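Table-Setting and Clearing Sessions — Participants Wanted

The Morus Household Activities Unit at Drustholm is seeking adults to take part in a series of table-setting and clearing sessions beginning in October. The sessions form part of a wider program on how everyday items are placed, grouped and put away at the kitchen table. No training in cooking, teaching or child care is required.

What participation involves

Participants will attend two sessions of 90 minutes each, held on separate days. In each session, they will be asked to arrange play food and tableware according to short written instructions, and then to clear the table in whatever order they prefer. Items differ in size, weight and firmness, and several are soft to the touch. A break is provided midway through each session. Participants will also complete a brief questionnaire on how meals are set out and cleared in their own homes.

Who may apply

Applicants must be 19 years of age or older and able to read instructions in English. Both left-handed and right-handed applicants are welcome. Participants may sit or stand, and table height can be adjusted on request. Persons currently employed by Morus or by its supplier Itov are not eligible.

Location and hours

All sessions take place in Room 166, Þorgeirsson Building, Drustholm. The building has step-free access from the main entrance — please use the intercom if the doors are closed. Sessions are offered on weekday mornings and afternoons, with one evening session on Monday at 6:00 p.m.

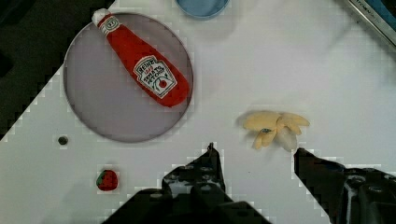

Play food and a plate on the tabletop, including a soft ketchup bottle, bananas and a strawberry.

Compensation

Participants who complete both sessions will receive a payment of $500. Those who withdraw after the first session will be paid for the time attended. Parking is free of charge for registered participants.

How to apply

Applications should be addressed to Wilma Laing, Participant Coordinator, and must quote reference number 1101. Please include your name, a daytime telephone number, the hours at which you are available and any access needs. Applications may be delivered by hand to the reception desk or sent by mail to the Þorgeirsson Building. Selected applicants will receive written confirmation and a consent form, which must be signed and returned before the first session.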